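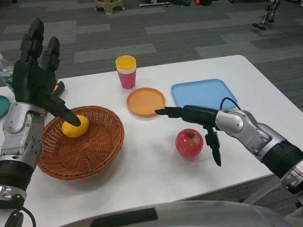 A lemon in a round wicker basket. Backyard citrus season is under way in Barnow.

Barnow's lemon swap is back, and the trees are loaded

Jan 15, 2018

If you live anywhere near the hill streets in Barnow, you already know what January means. Branches are hanging over fences, there are paper bags on porches with "PLEASE TAKE" written on them in marker, and anyone with a car window rolled down on Gristlow Road gets a nose full of citrus.

The Barnow Lemon Swap opened its winter season on Saturday in the old feed store on Gristlow Road, and what an opening it was! Growers brought in 230 pounds of fruit before the doors closed at 2 p.m., the biggest first day since the swap began. The line for the weigh-in scale went out past the bike rack, and the marmalade table ran out of bread well before it ran out of marmalade.

Most of what came in was lemons, as you'd expect from the name, but there were limes, kumquats, a good many navel oranges and one enormous pomelo that got passed from hand to hand most of the morning like somebody's new baby.

How it works

The swap is wonderfully simple. You bring fruit from your own yard, it goes on the scale, and you get a paper slip with the weight written on it. Then you walk along the tables and fill your bag with that same weight of anything else. Lemons for oranges, oranges for limes, lemons for a different kind of lemon (this happens more than you might think, and the people who do it are very serious about it).

No money changes hands for the fruit. People with nothing to trade are still welcome, and the "no tree" table by the side door is theirs to pick from. Whatever remains at closing time goes over to the food pantry in Elturbridge, where the staff have asked for lemons in particular this year. They want them for the soup kitchen and for the small grocery bags that go out to older residents.

Last winter the swap took in 753 pounds over the whole season, with 89 households bringing fruit at least once. After Saturday it would be a surprise if both of those numbers didn't fall by the end of February.

Why so much fruit this year?

Ask five growers and you'll get five theories, all delivered with great confidence. The most popular has to do with the rain. November was wet and mild, which gave the fruit a chance to fill out late in the fall, and the cold nights that usually nip the trees at the bottom of the hill came late and didn't stay long.

The second theory is age. A lot of the trees in the hill neighborhood went in during the same few years, when the lots were first built on and Sheikh Nursery was giving a young citrus tree to new homeowners who bought their hedge plants there. Those trees are full grown now. Some of them are taller than the houses they were planted beside, and a healthy old lemon tree can put out far more fruit than a family can squeeze, freeze or hand over the fence.

A third theory, heard more than once near the coffee urn, is bees. Several yards along the creek have hives now, and the gardeners who live next to them swear their trees have never set so much fruit. Lemons don't need a lot of help from bees, but the growers are happy to share the credit.

Tart or sweet?

The great fun of the swap is finding out how different one lemon can be from another. At the grocery store a lemon is a lemon. On the tables at Gristlow Road they came thick-skinned and bumpy, thin-skinned and smooth, pale yellow, egg-yolk yellow, and in one crate still streaked with green from a tree that sits in the shade until noon.

The Meyers went first, the way they always do. They're rounder and softer than the usual kind, with a sweeter juice and a smell that has a little bit of orange in it, and they make the best lemon bars in the world (this writer will not be taking letters on the subject). The catch is that the thin skin bruises easily, so they don't travel well. A tree down the street is the ideal place to get them.

The sharper, thicker-skinned lemons are the ones to take if you're planning to preserve them in salt, or if you want plenty of zest. They also keep better. One grower at the swap stores hers in a sealed bag in the crisper drawer and says they stay good for weeks. Left out in a bowl they look prettier, but they dry out and go hard much faster.

If you're picking at home, go by weight and not just color. A lemon that feels heavy in your hand has juice in it. One that feels light, even a big handsome one, is likely to be mostly peel. And use clippers! Pulling can tear the skin at the stem, and a torn lemon spoils in no time and takes its neighbors along with it. Pick on a dry day if you can, and leave a tiny button of stem on the fruit.

The marmalade table

New this season is a tasting table, where home cooks can set out a jar of something they've made from their own fruit. Saturday's table had lemon curd, kumquat chutney, candied peel dipped in dark chocolate, a very grown-up lemon and black pepper jelly, and more kinds of marmalade than most of us knew existed.

The surprise hit was a whole-lemon marmalade with fresh ginger. It was dark, chewy and so strong that it made people's eyes water, and they went straight back for another spoonful. The recipe was copied out by hand so many times that the card fell apart, and it will be pinned up on the board by the door from next week. In short: slice whole thin-skinned lemons as finely as you can, save the seeds in a square of cheesecloth, soak the lot overnight in water, then simmer until the peel is completely soft before any sugar goes in. The cook was firm about that last part. Sugar stops the peel from softening, so if it's tough when the sugar goes in, it will be tough forever.

Jars for the tasting table should have a label with the date and everything that's in them. Please mark nuts clearly.

Pruning mornings start soon

Sheikh Nursery is once again lending tools and a pair of very patient tree experts for the pruning mornings, which take place in growers' own yards. The first will be at a house near the top of the hill with a tree so overgrown that the front gate no longer opens all the way. Everyone who comes gets to make a few cuts, and you'll go home knowing what a sucker looks like and why it needs to go.

The nursery's advice for the meantime is to hold off on heavy cutting until the danger of frost is past. Dead wood can come off whenever you find it. So can anything growing from below the graft, that knobby place low on the trunk. Shoots from down there belong to the rootstock, and if they're left alone they can take over the tree and give you seedy, bitter fruit. More than one puzzled Barnow gardener has asked why the good old lemon "turned into something else," and there's the answer.

There will also be a short table talk at the swap on leaf problems. Bring a leaf in a closed bag if yours are curling, yellow between the veins or covered with squiggly silver lines. Please don't bring whole branches, as the nursery would like to keep pests from moving between yards.

Elturbridge gets in on it

Neighbors in Elturbridge have been driving over for the swap since the beginning, and this year they're starting a little one of their own in the library parking lot. It will run on alternate weeks so nobody has to choose. Elturbridge sits lower and colder, and there are fewer lemon trees there, but the town has some terrific old persimmons and a lot of walnuts, and both will be welcome on the tables. Dried persimmons for Meyer lemons sounds like a very fair trade!

If you're going

The Barnow Lemon Swap runs every Saturday morning through the end of February at the old feed store on Gristlow Road, closing at 2 p.m. Parking is on the gravel behind the building, and the side door has a ramp. Bring your own bags or a box, as the paper ones went quickly this time.

Fruit should be clean, free of leaves and picked within the last few days. Windfalls are fine for the compost bin out back, but not for the tables. If you have a tree you can't pick yourself, leave your address at the weigh-in desk and a picking crew will come by on a weekday afternoon. You keep as much as you like and the rest comes down to the swap.

Anyone who ended up with the pomelo is asked to report back on how it tasted.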